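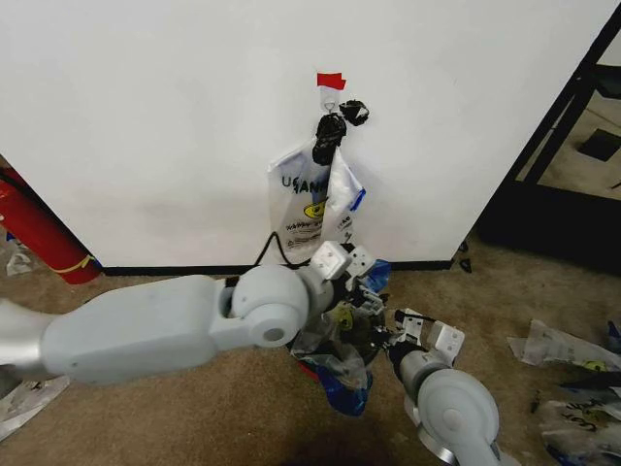 Skalach, 2019-10-09

Kernska Adds 310 Jobs, Most of Them Small

The Kernska labor research office today released its study of hiring in the Skalach valley, where employment has grown every month since August and paychecks have politely declined to follow.

Employers in the valley created 310 positions over the period. Of these, 50 are full time with benefits. The remainder offer what one job posting called "generous flexibility," meaning the schedule arrives by text message the night before.

The largest single employer, the Zisex distribution center, accounts for much of the gain. Its starting wage rose 2 cents an hour, an increase the company announced with a banner.

The study draws on a survey of 1000 working adults. Many hold a second job, and the official count treats each job as good news.

Kernska recommends that the county report wages alongside job totals. The full study, "Rathnayake Report on Work and Pay," is free at the Kernska front desk during office hours, which are part time.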